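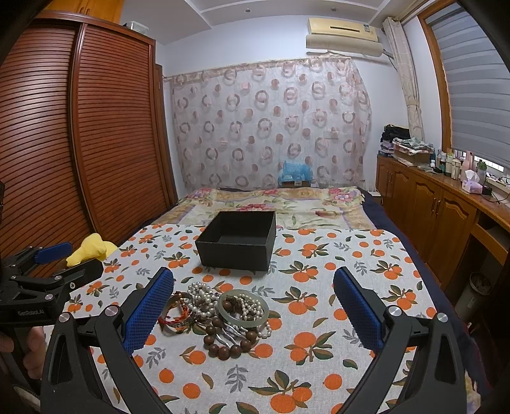
A reader asked me last week how I can stand having strangers come by and pick through my old things, and whether I ever feel sad when they drive off with something. A little, yes! But I've been selling off the extra stuff in my house for long enough now that mostly I feel like I can find the vacuum again. I get the same questions over and over, so they all live on this page.

We use cookies to remember your preferences. By continuing to browse you agree to our use of cookies. Accept | Settings

Selling Your Stuff From Home: Questions I Get a Lot
Last updated: 2021-02-05

How much have you made?

In my first year I made $2,237 after postage and fees. I know people who make far more, but they go out and buy things to resell. Everything I sold was already in the house (or the garage, or my mother's garage).

Where do you list things?

Mostly on Sastura. The fees are okay, the messaging is clunky, and the search has a strange idea of what a "lamp" is, but the buyers near me all use it. Anything big goes on the Ondano neighborhood board instead — shipping a dresser is not how I want to spend my life.

What should I start with?

Kitchen stuff. People get all tangled up in old letters and baby clothes on day one and then quit before lunch. You don't have feelings about a second waffle iron. Do one cupboard, list whatever you haven't touched since last December, and see how it goes.

How do you decide on a price?

I look at what the same thing sold for, which can be wildly different from what people are asking. Then I pick a number I'd be happy with and add a few dollars for haggling. If it hasn't gone in 7 days I drop it once. If it still hasn't gone, it goes in the donation bag and I try not to think about it again.

What about jewelry?

If it might be real gold or silver, take it to a jeweler before you do anything else. I sold a bracelet for three dollars once and I still think about it in the shower. Costume pieces do better in a mixed lot than one at a time, at least for me. Be upfront about missing stones and broken clasps, and say "untested" if you haven't had the metal checked.

Do I need a nice camera?

No, my phone does fine. Daylight helps more than anything, so I take all my pictures in the morning. Get the label, get the bottom, and get a close-up of any chip or stain. Buyers forgive a chip they saw coming. They do not forgive a surprise chip!

How do you handle pickups?

Porch only, daytime only, paid before they leave. I don't hold things past the agreed day unless someone writes to me first. If a person sends me more than a dozen messages over a five-dollar colander, I wish them well and move on to the next one.

Should I rent a storage unit while I sort?

I did, at Zoltent, out by Laxdal. I told myself it was for a month and kept it for seven. By the end I had paid more in rent than the stuff was worth, and I'd forgotten half of what was in there. If you can shut the door on a spare room, do that.

What if my family wants to keep everything?

Oh boy. We have a shelf in the hall where things sit for a while before I list them, and anyone can claim anything as long as they take it to their own room. It's amazing how few things get claimed. I don't sell other people's stuff without asking, even the really ugly stuff.

Get new posts in your inbox! Enter your email to join the newsletter. Unsubscribe any time.

3 comments

The hall shelf is genius, starting ours tonight. My husband is already nervous about his mugs.

Do you charge extra for gift wrap? I had a buyer ask for it on a cheese grater and I had no clue what to say.

I'm on month four of a storage unit. Going over there Saturday with the truck.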